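Niltden Jigsaw Puzzle, 1000 Pieces: Harbor at Low Tide

Reviewed by Natsumi Minami
June 2018

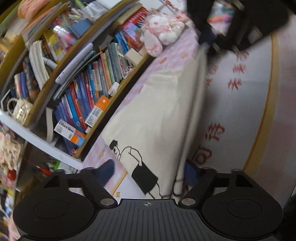 I've been doing jigsaws since I was 8, and I can be hard to please. I like a puzzle that fights back a little, with pieces that click and a picture I don't mind staring at for two weeks. The Niltden harbor puzzle gave me all of that, and I had such a good time with it that I'm already looking for the next one in the series!

It's a painting of a small fishing town with the tide out, all mud and ropes and boats leaning on their sides. Mud doesn't sound like much fun (my sister laughed when I opened the box), but the painter has put so many colors into it. There are purples, a mossy green, and a sort of wet orange where the sun hits. I did the boats first, then the row of houses, and left the mud for last. Best part of the whole thing. You have to slow down and look.

The cut is what they call random, so the pieces aren't all the same two knobs and two holes. Some have five sides. One looked just like a goose. The fit is snug enough that I could lift the finished row of houses and slide it over to its place without losing a chimney, and I only had one false fit, up in the sky, which threw me off for an entire evening before I found it.

The pieces themselves are thick, with a linen finish that cuts the glare from my lamp. There was some dust in the bag. I shook everything in a colander over the sink first, an old trick I picked up from Emiko Sekiguchi at our puzzle swap in Orkthorpe, and it took care of most of it. She also sorts by shape before color. I tried that here and it really does help with a random cut, though you need a lot of trays. I used 20 saucers.

Now for the couple of things I'd change. The poster that comes in the box is small, smaller than the lid, and folded so many times that the creases run right through the harbor wall. I ended up propping the lid against a stack of cookbooks and using that. The lid has the Niltden name printed over part of the sky, so you're on your own in that corner. I didn't mind, but a newer puzzler might.

Also, the bag inside doesn't reseal. If you trade puzzles like I do, have a zip bag ready.

I did the Tseng lighthouse puzzle in May, so I can compare them a bit. The Tseng has brighter ink and a better poster, and it goes together faster. The pieces are thinner, though, and a few of the knobs had started to peel by the time I took it apart. For a gift to somebody who hasn't done many, I'd go with the Tseng. For yourself, on a rainy stretch with the radio on, get the harbor.

All the pieces were there, by the way. I had a scare near the end with a gap in the biggest boat, and found the missing one stuck to the bottom of a saucer.

Mine goes to Junpei Higuchi at the next swap. He has been asking for it since he saw the lid, and I've told him to save the mud for last.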